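4. Setting Up the Flisa Before a Show

The Flisa is a two-channel distortion pedal. It has opinions about power supplies, so read this section before the drummer starts warming up and you can't hear yourself think.

4.1 Turn your amp's volume all the way down. Yes, all the way.

4.2 Plug the guitar into IN, on the right. Run a second cable from OUT to the amp.

4.3 Connect the Brikstead power supply that came in the box. The pedal draws 414 mA, and the daisy-chained supply your bassist swears by will hum in a key you aren't playing in.

Note: The light blinks twice at power-up. If it blinks continuously, the plug is only halfway in.

4.4 Set GAIN to noon and TONE to taste. Bring the amp up slowly.

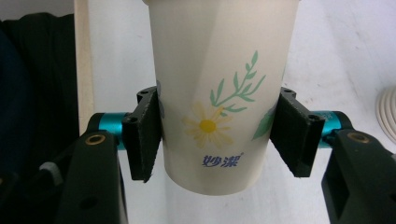 4.5 Step on the left switch for rhythm, the right one for solos. Holding both for three seconds erases your presets. Doom players with large boots should turn on FOOT LOCK (see 6.2).

Caution: Do not stand drinks on the pedal. The case is steel, the knobs are not sealed, and beer is outside the warranty.

4.6 Save your settings by pressing STORE once. Pressing it harder does not save them more.

If the Flisa still sounds like a hair dryer after all this, check your cables - then check your hair dryer. Repairs go to Athina Karras at the Avberg workshop, closed 31st December.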